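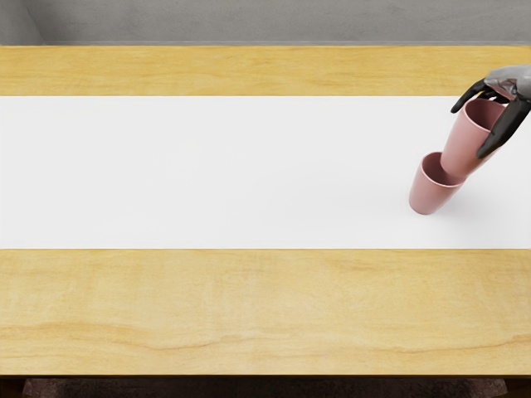 I have owned the Todum gooseneck kettle for nine months now and I still get a little happy when I fill it up in the morning. I bought it to replace a stovetop kettle with a spout so wide that every pour-over turned into a flood, and the difference was obvious from the very first cup. For everyday drinking I like something plain with a wide open mouth, like the pink cups on the white runner, and with the old kettle I used to splash half the tabletop trying to fill one. The Todum puts the water exactly where I point it. I can draw a slow circle over the grounds, stop dead, and start again without a dribble running down the neck!

The kettle itself is a simple thing. It has a base with a dial, a small screen and one button that holds the temperature steady for 33 minutes before it shuts itself off. You turn the dial, press once and walk away. I have mine set a little under boiling for coffee and drop it way down for green tea, which used to come out bitter every single time (my fault, I was scalding it). My sister-in-law drinks nothing but green tea and noticed the change before I said a word.

Pouring is where it really shines. The handle sits low and fairly far back, so the weight stays in your palm even when the kettle is full. I had a Rutari before this, a nice looking one, and the handle was so high up that my wrist got tired halfway through a big brew. With the Todum I can do two large mugs back to back and not think about it. The lid fits tight too – tip it nearly upside down to get the last of the water out and it stays put.

Speed is good. 300 ml for a single cup is ready by the time I have weighed and ground the beans. A full kettle takes longer, naturally, and if you are making pasta water or filling a hot water bottle this is the wrong tool. The narrow spout that makes it so lovely for coffee makes it painfully slow for everything else. We kept the old one for that.

A few gripes. The beep when it reaches temperature is loud, and turning it off means holding the button while you lift the kettle, a trick I only learned from page two of the manual. The cord is short. I had to move the toaster. And the inside edge below the lid collects scale in a spot my brush can't get to, so I run a citric acid rinse through it once a month and that takes care of it. Our water in Grevville is very hard, so yours may stay clean a lot longer.

I did have one problem. The dial started skipping degrees in May and I wrote to the shop, Mac Suibhne, expecting a long back and forth. They mailed a new base the same week and told me to keep the old one for parts. Great service, and the new dial has been perfect.

Would I buy it again? Yes, in a heartbeat, and I'd get the matte green this time.

Flynn McKinnon
24 February 2019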